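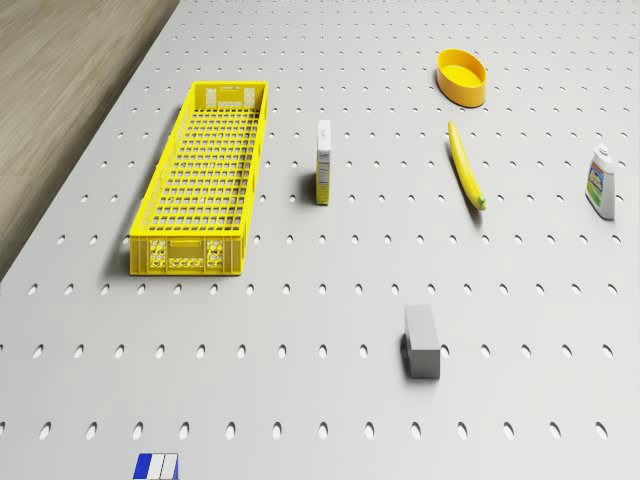 Is the Clilness plan worth paying for?

gravelpit56
My mother-in-law signed up for Clilness, the decluttering subscription. It's 75 dollars a month and they email you a "sorting path" every week. So far she has moved the same sweaters between closets. Has anyone here got anything out of it besides a lighter wallet?

nettie_o
I did it from August on and liked it. The weekly nudge got me through the garage in Natlow, which I'd been putting off since we moved in.

gravelpit56
But did you need the emails for that? A calendar does the same thing for free.

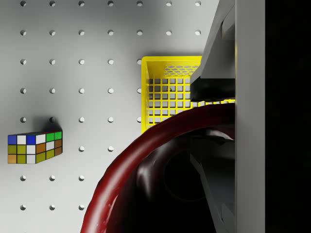
My problem is the claims. They say members get back 20 minutes a day. Measured how? Against what? I wrote and asked, and got a coupon.

Stavros Kolev
I ran the office at Nikolovski for eight years and we tried the Flutberg method, same idea with nicer binders. People labeled things for a month and then went back to piles. I don't blame the people.

nettie_o
An office isn't a house though. At home you're the one who trips over it.

Stavros Kolev
Maybe. I'd still want to hear from someone who kept it up a year — and who isn't getting a referral credit.

nettie_o
No credit here, thanks.

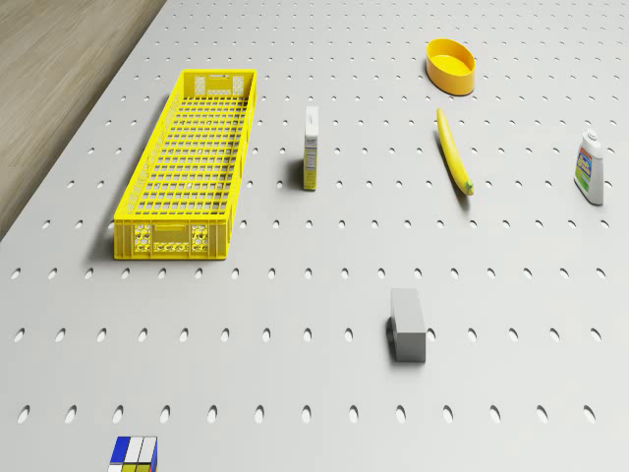
tidewrack
Can you cancel in the middle of a month?

gravelpit56
You can, but they keep the rest of that month's money. It's in the terms, section 8, last updated 5/28/26. She's canceling after the next email, or so she tells us.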